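Refinishing a desk top in brown, how many coats?

gundale_garage
Sat 19 August
Sanded mine with 90 grit and I want a flat brown with no shine at all. This is the kind of color I'm after:

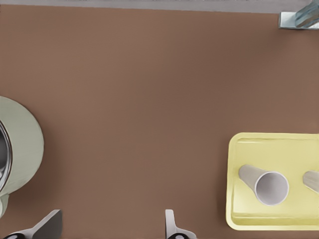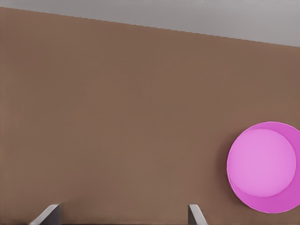

How long do I wait between coats of the Plorier matte?

mossyporch
Overnight, and longer if it's humid. I rushed mine in March and it stayed tacky for days.

Casado_fan
Overnight is overkill! I do four hours with a fan going and never had trouble. Please go finer than 90 though, you'll see every scratch.

mossyporch
Four hours in a dry house, maybe. Not in my basement in Witurham.

gundale_garage
OK, picking up finer paper tonight. Overnight it is.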